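Pircombe Play Library: how the balloon and cloth boxes are getting on
Progress report for the Lileck Fund, written by Savita Mishra

Hello again, and thank you for being so patient with us over the spring! I know you were expecting this in March, and I did start it in March, but then the heating went in the back room and everything had to be moved into the hall, and there's only so much report writing a person can do sitting on a stack of gym mats.

So, where are we? The short version is that 46 boxes are packed and out on loan, which is the number we put in the application, and I'm really pleased with that. For anyone at your end who hasn't read the original form (and it was long, sorry), these are the simple play boxes for families who can't easily get to a group. There's a packet of balloons, a hand pump, some thin white cloths, a grey towel and a folded sheet of ideas, all in a drawstring bag inside the box. We wanted it to be things people would use on an ordinary kitchen table.

The cloths have been the big hit. I'd have put money on the balloons, but the letters and phone calls we get are nearly all about the cloths. They're thin enough to crumple right up in your fist, and they take ages to settle when you drop them, which gives little ones and wobbly hands a fair chance of catching them. Rosalía Vallejo runs our Pircombe afternoons and she's built a whole half hour out of them now. She starts with scrunching and letting go, then passing from hand to hand, then on to the balloon on the towel, where you try to cover it up and uncover it without sending it off across the room. That last one gets very noisy.

The towel was Rosalía's idea too, and it has made the biggest difference of anything we've changed. A balloon on a bare table is off before you've sat down. Put it on a towel with a bit of a ruck in it and it mostly stays put, so you can do slow, careful things with it, pinching a corner of the cloth and laying it over the top, or drawing it away again. We didn't budget for towels at all in the first version! Dardo Saavedra found us a batch through Ultby, who were clearing out their stockroom, and they're plain grey and nothing special but they wash beautifully. Light blue balloons show up well against them, so we've asked for more of those in the next order and fewer of the yellow.
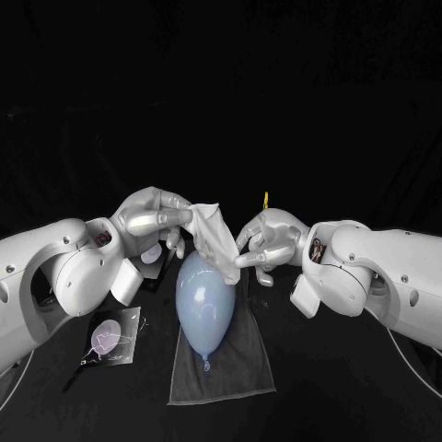
How big should the balloons be blown up for the table games? A good bit smaller than you'd think, roughly the size of a large grapefruit, so they're soft enough to press and don't pop when somebody leans on them.

We learnt that one the hard way at the first session in the hall, when four went off in quick succession and Sun-ja Joo spent the rest of the afternoon persuading people back to the table. The idea sheet now has a little drawing showing the size, and it says to stop pumping while the balloon still feels squashy. We've also put the warning about scraps of burst balloon in much bigger type at the top, along with a line saying an adult needs to be there the whole time and that the box isn't suitable where anyone has a latex allergy. We have a few boxes with a soft ball in place of the balloons for those families, and I'd like to have more.

Money next. We have spent £1,749 of the grant so far. Most of that went on the boxes themselves, the cloths and the printing, and a smaller part on postage, which crept up on us. I'd guessed that most people would collect from the hall and they haven't, they'd much sooner have it sent, and I can see why when you're juggling appointments. Soo-ah Ko has been getting quotes from Jeon for flatter boxes that would go as a cheaper parcel. The samples came last week and they're nice and sturdy, but the hand pump doesn't fit unless you take the nozzle off, so we're looking for a shorter pump before we commit. The full spending sheet is coming to you separately with the receipts.

A few things haven't gone to plan. The washing is the main one. Cloths come back in all sorts of states and at the moment they go home with whoever is on the returns shelf that day, which isn't fair on anybody's ironing pile. (I've stopped ironing mine.) We also lost track of 5 boxes over the winter. Two have since turned up, one of them in the cupboard under our own sink, and we're still ringing round for the others. There's now a return label tucked inside the lid and a reminder phone call at the six week mark, and that seems to be helping.

The idea sheet is on its second version and I've put a copy in with this. Please do tell me if any of it reads oddly to someone who hasn't been in the room! Sun-ja is working on a larger print one, and a grandad who borrowed a box in February has sent us two games of his own that we'd like to add, both of them played sitting down with the towel stretched between two people.

Between now and the autumn we want to sort out the parcels, settle on a pump and get the cloths on a proper washing rota. I'd also like to ask whether we could move what's left in the room hire line across to postage. We haven't needed as many hall bookings as we thought, and it would cover sending boxes out until the end of the grant. If that needs a form, send it over and I'll fill it in straight away.

You'd be very welcome at a Pircombe afternoon if any of you are passing. We start at half past one and the kettle goes on at one.

With warm wishes,
Savita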